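Subject: Re: Wrapping and ribbon for the March orders
From: Naveed Hashmi, Dotlow Flowers

> Could the office confirm which ribbon goes with the sage-green
> paper, and whether Skaretti rolls may still be used?

Dear colleagues,

Please note the following in reply to the above. It applies to both workrooms.

1. Paper. Sage green is to be used in two layers, the rear sheet standing higher than the front. Gather it firmly at the base before the ribbon is put on. 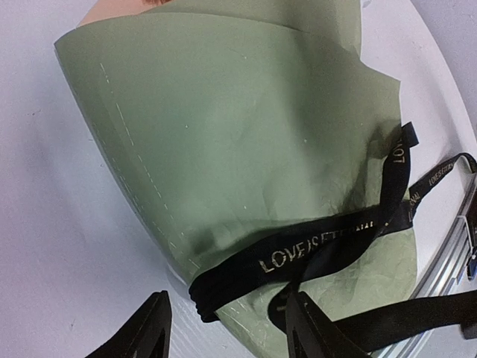
2. Ribbon. The black ribbon with pale gold capitals, LOVE IS ETERNAL, is the correct one for this paper. Start the band so that LOVE falls on the front panel. Folds should be kept to the end of the wording.

3. Stock. Skaretti rolls may be used until they run out. We hold 232 sheets of the green and 27 reels of the black. Further requests should reach me by noon.

Yours faithfully,
Naveed Hashmi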